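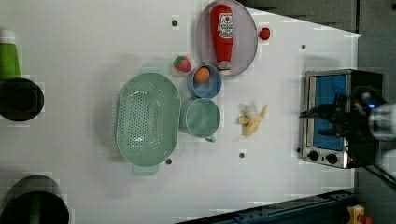
Gripper over the toaster oven, play food and dishes laid out on the rest of the table.

How I record kitchen demos by remote control

I've had a few people ask how I go about recording demonstrations on a toy kitchen table, so I finally wrote it down over a couple of evenings in September. My setup is a single arm and a hand controller, with an overhead camera, and I do the recording with a little program called Serken that Abenezer Hailu wrote for our group. If you use something else, the buttons will be different but most of this should carry over fine.

I'm assuming your arm already moves when you move the controller. If it doesn't, go fix that first and come back!

Before you start

Write the task as one plain sentence. "Put the strawberry in the colander" is a good one. "Tidy up" is a terrible one (ask me how I know), because you'll do it differently every time and the robot has to learn from all of your moods at once.

Then put out more stuff than the task needs. I like a plate, a bowl with a fruit in it, a mug and a couple of loose toys, so the policy has to find the right thing among the wrong ones. Leave enough room between things for the open fingers to come down. I squeezed everything together in my first set and spent the whole afternoon bumping the mug.

Step 1. Check the view from above

Open the overhead feed and drive the arm over the spots you plan to use. Over something tall like a toaster oven, the fingers can hide most of what you're trying to work on. You'll be tempted to lean over and look at the real table. Try not to – if you need your own eyes to finish the task, the camera probably isn't giving the robot enough to go on either. Move the object or pick a different approach.

Step 2. Pick a home pose and save it

Every demo starts from the same pose, off to the side, fingers open. In Serken you hold the side button until it beeps. I then jiggle the start by hand a tiny bit between takes so it isn't perfect.

Step 3. Do 3 throwaway runs

Don't record these. They're for your hands. You'll find out which way your wrist wants to twist and whether the grasp is better from the top or at an angle. Choose one and stick to it for the session.

Step 4. Record, slowly but without stopping

Press record, wait a beat, go. Come down straight over the object, close, lift until you're clear of the bowl and mug rims, travel, lower, open, back away. Long pauses are the thing to avoid. When I stop in midair to think, the trained policy loves to stop there too, and sometimes it never gets going again.

If you fumble a grasp and recover smoothly, keep it. If you knock the fruit off the table, bin it.

Step 5. Shuffle things around

After every 6 takes I change the layout. Nudge the colander, turn the mug handle, swap which side of the bowl the strawberry sits on. Small moves count! The big heavy stuff can stay put for a while, but the thing you're picking up should wander.
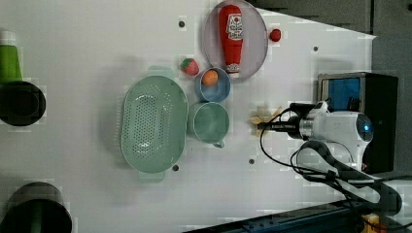

How many do you need?

For a one-object pick and place, I record up to 200 and then train. You may get something usable from fewer, so it's worth trying a quick training run partway through before you wear out your thumb.

Take breaks, too. My takes get sloppy when I'm tired, and I can see it in the playback: wider swings, harder drops.

Checking what you got

Play the takes back at double speed and delete anything where the first second is just you scratching your nose with the controller. Also check that the gripper signal lines up with the video. Mine was late for an entire session once and I had to redo the lot.

Name the folder after the sentence you wrote at the beginning, and put the layout notes in the same place. I keep mine in a text file called notes, very fancy.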